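So I'm into my second month of teaching a robot to make a bed, and my arms are killing me! I drive it by remote control: whatever my hand does, its hand does, only a beat later and with a lot less grace. Every good run gets saved, and the plan is to train on the whole pile at the end of May. We're at 86 keepers. Rosalinda Salazar, who set up the training side, would like 771 (no, I don't know where she got that number, and I've stopped asking).

The trouble is that I'm too quick. When you straighten a pillow at home you sort of slap it and move on, right? Do that through the controls and the hand overshoots, and then I've taught it to miss. Eduardo keeps telling me to come in from higher up, stop, then go down with the fingers already half closed.

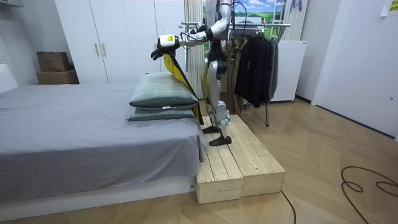 I tried his way for a whole afternoon and hated it for the first 20 tries. Then my shoulders dropped and I quit fighting the delay, and the runs started looking like something you'd want copied. Still slow! But the same kind of slow every time, and Rosalinda says the model likes that way better than my fast, messy ones.

Corners of the sheet are next. I've been practicing on my own bed at night, one hand only, pretending I can't feel the fabric. My best time is nearly 2 minutes for one corner and it still looked terrible.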